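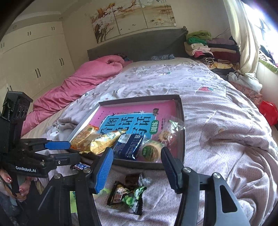 Parcels for the autumn students: what to put in, and how

In May we sent the first snack parcels to our students who are living away from home, and many families wrote to ask if we will do it again. Yes, we will. The next collection is on Friday at the Cotwood reading room, from four in the afternoon. Kevin Carroll will be at the door with the labels.

Last time we had 32 parcels, and I packed a good part of them at home in the evenings, so I have learned a few things that I would like to share.

Start with the book. It should be flat at the bottom of the box, with the cover up, and the snacks go on top of it. When I did it the other way, the biscuits arrived as powder. Jaanus Strazds told me his daughter ate hers with a spoon. A cardboard lid is very useful while you are choosing. You put the book in the lid, you lay the snacks over it, and you see quickly if you have too much. Then you can move everything into the real box.

I do my sorting on the bed. My kitchen table is small, and on a quilt the little things do not roll to the floor.

For the snacks, please choose ones that are wrapped one by one. A student with a shared kitchen does not want to open a large bag and finish it the same evening. Round biscuits in clear wrappers are good, and so are small packets of something salty. Wrapped candies can go in last, in the corners. Chocolate is fine in autumn, but please do not send it in the summer parcels. Mizanur Dissanayake, who opened his parcel after it had been two days near a radiator, asks me to say this clearly.

The weight of one parcel must stay under 900 grams with the box. A book takes a big part of this, so if yours is a thick one, choose lighter snacks. We have a kitchen scale at the reading room and you can use it before you close the box. Please do not tape the box at home. We must write the contents on the form, and last time we had to cut several boxes open again.

About the books: they can be in any language. Several students asked for something in the language they speak with their grandparents, and Chinese books were asked for more than we expected. If you have children's books or comics that your family has finished with, we will be glad to take them. Please write the title in English on a piece of paper and put it inside the cover, for the form.

We still need boxes. Shoe boxes are a little too big, but the gray ones with a separate lid are the right size. Cathal Ó Ceallaigh can collect them from you if you live on the Kavanagh side of the river.

If you cannot come on Friday, you may leave your things at the Warel bakery before noon, in a bag with your name on it.

Search the newsletter
Enter keyword
Go

Recent items
Reading room: new opening hours
Pádraig Ó Súilleabháin on mending old book spines
Lost and found after the May picnic
Winter coats wanted, all sizes
Letters from our students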